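19 October 2022
Bench 2, Montes cell. Present: Duangjai Kongkaew, Emiliano Contreras, me (Marichka Kobzar).

Going over the table rules again before the Lestevik people get access to the cell. The June version was written for the old fixed camera and half of it no longer applies.

Agreed so far:

One object on the table per trial unless the task sheet says otherwise. Spares go in the bin under the bench, not at the back of the table.

Jaws fully open before the wrist comes down over anything. Emiliano wanted to allow a half-open approach for small items to save time. Left out for now. Pre-shaping can go in as a separate test.

Bottles lying down are logged by which way the cap points relative to the gripper. "Sideways" and "normal" both turned up in the last batch and Higinio had to go back through 163 entries to sort them out.
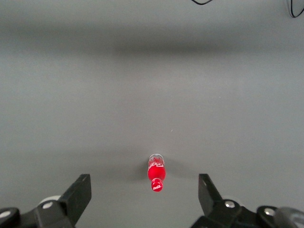

Small Coke bottle on its side, cap toward gripper, jaws open. Log as "cap near."

Cables are still not settled. The rule says nothing loose inside the work area, and two of them come into the wrist view at the far side. Duangjai reads "work area" as the reach of the jaws plus margin, I read it as the whole tabletop. Need one definition, in writing, with a drawing. Until then anything in the wrist view gets noted on the sheet.

Speed cap for hand-in-cell work stays at 55 mm/s. Person at the pendant does not also place objects. This was in the old rules but people were skipping it on short runs.

Wipe the table at the start of each session. Specks left over go in the remarks column.

To do: Yolotzin to check our wording against the Clerkar site rules. I will retype the sheet as form 3616 and pull the June copies off the wall.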